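Bench and Storeroom Assistant, Part-Time
Skorside Workshop, Jalville
Posted 2022-12-21
Reference 2302

Skorside is a shared workshop with a tool library, run by Heinonen for its members. We are looking for an assistant to look after the benches, the hand tools and the storeroom. The post is 22 hours a week, mostly afternoons, and starts in April.

You would be the person who gets tools back to where they belong. Members sign items out at the counter, use them at a bench and are supposed to return them at the end of their session. Many do. The rest get left on work surfaces, in drawers or on the wrong shelf, and the first hour of each shift goes to finding them, wiping them down and checking them against the list.

The work includes:

Clearing and wiping all work surfaces between sessions
Sorting hand tools and returning them to the storeroom
Checking handles, blades and tips for damage and tagging anything that needs repair
Refilling screws, tape, sandpaper and cleaning cloths
Keeping the sign-out list up to date
Helping new members find what they need

Our benches are not all alike. The woodworking benches are in the main hall and take most of the wear. The smaller stations along the corridor have their own surfaces and fittings, and the tools used there are kept separate from the general stock.

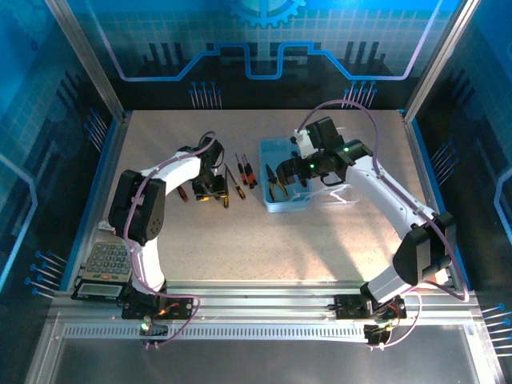

Tools out on the speckled work surface at one of the smaller stations.

The speckled tops scratch easily, so they are cleaned with a soft cloth and mild soap only. Scouring pads are for the woodworking benches. You will get a short list of what can be used on each surface, and you will spend your first 2 weeks working alongside the current assistant.

We are looking for someone who is tidy, can lift 30 pounds and knows the common hand tools by name. Experience in a hardware store, a school shop or a parts room would be useful. You should be comfortable answering the same question several times in an afternoon. Basic computer skills are needed for the sign-out list, which we keep in Zurnomora. We will show you how to use it.

Work shoes and gloves are provided. Staff may borrow from the tool library free of charge and have use of the main hall outside member hours. There is parking behind the building and a bus stop across the street.

To apply, send a one-page letter and a list of past jobs to the Skorside office in Jalville, or leave them at the front counter. Please put the reference number on both. Applicants we would like to meet will be asked to come in for a short talk and a walk through the storeroom.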